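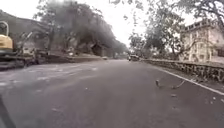
Questions fréquentes sur les plans de jardin

Je dessine des jardins depuis mon petit bureau de Costau, et je réponds aux mêmes questions presque toutes les semaines, au téléphone, par mail, et même une fois à la caisse de la jardinerie. Alors j'ai fini par tout mettre ici ! Si la vôtre n'y est pas, écrivez-moi, j'ajoute au fur et à mesure.

Comment se passe le premier rendez-vous ?

Je viens chez vous, on fait le tour du terrain, on boit un café si vous en proposez un (je ne dis jamais non), et je pose plein de questions. Comptez 90 minutes. Je regarde où le soleil arrive, par où vous sortez les poubelles, quelle porte vous utilisez vraiment. Chez Saadet Güler, la belle porte-fenêtre ne servait jamais : tout le monde passait par la buanderie. On a donc fait partir l'allée principale de la buanderie, et elle en est ravie.

Est-ce que je dois préparer quelque chose ?

Si vous avez un plan de masse ou l'acte avec les limites de propriété, sortez-les, ça me fait gagner du temps. L'emplacement de la fosse, des regards et des gaines électriques aussi, même griffonné sur une enveloppe. Pour les envies, faites comme vous voulez : des pages arrachées, des noms de plantes, un croquis des enfants. Pas besoin que tout soit cohérent, c'est mon boulot de trier.

Combien coûte un plan ?

Le premier rendez-vous avec compte rendu écrit est à 211 euros. Si vous commandez ensuite un plan complet, je les déduis. Le prix du plan dépend de la surface, de la pente et du nombre de zones à traiter, donc je fais un devis après la visite et jamais avant. On me le demande souvent par téléphone, « juste un ordre d'idée », et je résiste – j'ai essayé autrefois et je me suis trompée à chaque fois.

Qu'est-ce que je reçois exactement ?

Un plan au 1/100 en couleur, un plan de plantation avec les noms latins et français, la liste des végétaux avec les tailles de pot, et une note de quelques pages sur l'ordre des travaux. Le tout en papier et en PDF. Deux séries de corrections sont comprises. Au-delà on en discute, mais ça n'arrive presque jamais.

Mon terrain est en pente, c'est grave ?

Mais non ! J'adore les pentes. Il faut juste un relevé de niveaux correct, et là je fais appel à Zbigniew Żak, géomètre, qui vous facture directement. Une pente douce se traite souvent avec des plantes couvrantes et deux ou trois marches larges. Pour un vrai dénivelé, il faudra des murets ou des terrasses, et ça pèse sur le budget : mieux vaut le savoir dès le début que de le découvrir quand on a déjà acheté le salon de jardin.

Est-ce que vous faites aussi les travaux ?

Non, je dessine et je suis le chantier si vous le souhaitez. Pour le terrassement et la maçonnerie, je travaille surtout avec l'entreprise Yazıcı, et pour les plantations avec la pépinière Plallon. Vous êtes libre de prendre quelqu'un d'autre, ou de planter vous-même. Erhan Eren a planté toute sa haie en famille, 367 plants sur deux hivers, et elle est superbe (un peu ondulée au fond, il le reconnaît lui-même).

Quelle est la meilleure période pour commencer ?

Pour planter arbres et arbustes, à partir d'octobre et jusqu'à la fin de l'hiver, hors gel. Donc pour avoir le temps de dessiner, de corriger et de demander des devis, appelez-moi au printemps. Ceux qui m'appellent en septembre pour planter en octobre, je les aime bien quand même, mais on se donne rendez-vous pour l'année suivante.

Je voudrais garder mon vieux pommier, c'est possible ?

Presque toujours oui. Un arbre adulte, ça ne s'achète pas, et je préfère faire tourner une terrasse autour que de le couper. Il faut par contre protéger ses racines pendant les travaux, ne rien stocker dessous et ne pas remonter le sol contre le tronc. S'il a l'air malade, je vous conseillerai de faire venir un élagueur avant qu'on décide quoi que ce soit.

On n'est pas d'accord dans le couple, vous avez une solution ?

Je demande à chacun d'écrire de son côté 3 choses qu'il veut absolument et 3 choses qu'il ne supporte pas, sans se concerter. On compare à la table de la cuisine. En général ça se recoupe beaucoup plus que prévu ! Perihan Keskin voulait un potager, son mari une pelouse « à perte de vue » : ils ont maintenant quatre carrés de légumes près de la cuisine et une pelouse qui file derrière – il la tond, elle récolte, tout va bien.

Et l'entretien ? Je n'ai pas la main verte.

Dites-moi franchement combien d'heures par mois vous voulez y passer, et je dessine en fonction. Les vivaces bien serrées demandent du désherbage les deux premières années, puis de moins en moins. Les haies taillées au cordeau, c'est joli, mais c'est du travail à vie. Je peux repasser au bout d'un an pour faire le point, cette visite est comprise dans le forfait complet.

Faut-il un arrosage automatique ?

Ça dépend de votre sol et de vos étés. Je mets volontiers un goutte-à-goutte au potager et sur les jeunes haies, et je m'en passe dans les massifs quand le paillage est bien épais. Une cuve sous la gouttière rend déjà de grands services.

Vous vous déplacez jusqu'où ?

Costau, Ukel et les villages entre les deux sans frais. Plus loin je viens aussi, avec un petit supplément de route indiqué sur le devis. Si vous êtes vraiment trop loin, je vous enverrai vers Saskia Tipoki, avec qui j'ai fait mes études et dont j'aime beaucoup les jardins secs.

Comment vous joindre ?

Par le formulaire de contact, ou par téléphone le matin avant 10 h. Après, je suis dehors avec les mains pleines de terre, laissez un message et je rappelle le soir.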